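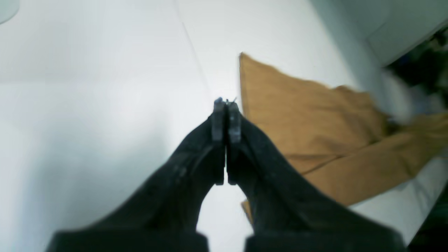 Search this site Search Enter keyword

SPEAKER NOTES: "Why We Can't Throw Anything Out"
Local history evening, upstairs room at the Gavalas. Keep it under the half hour. Elias Saab has the bell and he will use it.

Start without saying hello. Go straight in with the biscuit tin.

My grandmother died owning 39 jam jars, none of which had ever met any jam. She was not a hoarder. She had a system, and the system was that you never knew. (Pause. People will be thinking of their own jars.)

The word "clutter" barely comes up in the Brekano parish letters before the war. I've read two boxes of them so that you don't have to. What does come up is "put by". Things were put by. String was put by. One man put by a door, and when he moved house he took the door with him and left the new people with a gap.

Water. Drink some.
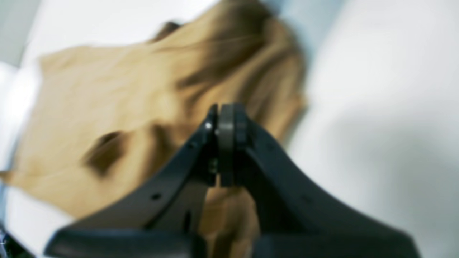

Part Two: The Loft

Lofts were for apples and then, quite suddenly, for everything else. Apostolos Kokkinos ran the removals firm at Stikon and kept a ledger of what came down people's ladders. Read out entry 721 slowly: "One cot, one cot, part of a cot." Don't explain it. It's funnier if they're left alone with it.

Then the bit about boarding the loft. Once you put boards down, you've got a floor, and once you've got a floor you're a family with a warehouse. If the man in the front row brings up insulation again, say "lovely point" and carry on.

Skip the slide with the graph. It has never helped anyone.
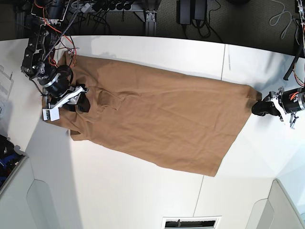

Clothes are the worst of it, and this is where I lose the husbands. We'll part with a wardrobe sooner than with what's inside it. Everyone in this room has a garment they can't wear and won't surrender, and it's usually brown. Point at the screen: collar, a few creases, being held at both ends, and that is how most of these discussions go in our house too. Mine is a cardigan bought in February for a funeral. I've kept it 10 years in case of another, and there have been several, and I wore something else.

Mention the Vustex mill shop here if time allows. If Elias is reaching for the bell, it doesn't.

Last section is the questions. Someone will ask what happened to the jars. They're in my loft. Sit down.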